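How to Pack Homemade Cookies So They Arrive in One Piece

I mail a lot of cookies. Every September I start sending tins and boxes to my nieces at college, and by the holidays the whole kitchen smells like brown sugar and packing tape (I love it). Over the years I've worked out a way of packing that gets nearly everything there whole, and I want more people to try it!

Pick the right cookie

Start with something sturdy. Ginger snaps, biscotti, shortbread and plain oatmeal cookies travel beautifully. Anything with a soft filling or a glossy frosting will smear, so save those for people who live close enough to visit. Bake them a minute longer than you normally would and let them cool all the way. I leave mine on the rack overnight.

Choose a box

You want two boxes, one inside the other. The inner one holds the cookies and should be a snug fit. The outer one needs enough space for padding on every side. For the inner box I like the one-piece mailers that ship flat and fold up without glue. They cost very little in a bundle and stack neatly in a closet until you need them.

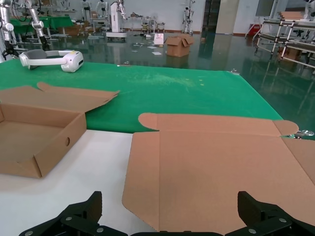

Fold all the creases once before you start building, pressing each with your thumb. It makes the walls stand up straight and the tabs slide in much more easily. Line the bottom with parchment, then a layer of crumpled tissue.

Wrap and layer

Wrap cookies in pairs, flat sides together, in plastic wrap. Stand them on edge like records in a crate, because they handle bumps far better that way than lying flat. Heavy cookies go at the bottom. Stop at 3 layers and put a sheet of parchment between each one. Keep mint or anything spicy in its own bag, or the whole batch will taste of it by the time it gets there.

Fill every gap with tissue, close the lid and give it a gentle shake. If you hear anything move, open it up and add more.

Pack the outer box

Put a good cushion of crumpled paper on the bottom, set the inner box in the middle, and pack the sides and top firmly. Tape the center seam and both edges. Write the address on a slip of paper and tuck it inside too, in case the label gets scuffed.

My last box weighed 710 grams before the outer packing went on and held a double batch of ginger snaps. One broke! My friend Ziad Sleiman swears by popcorn as padding, and it does work for short trips, though it goes stale and gets into everything. I'm sticking with paper.

Mail early in the week if you can, and text the person so they know to look for it.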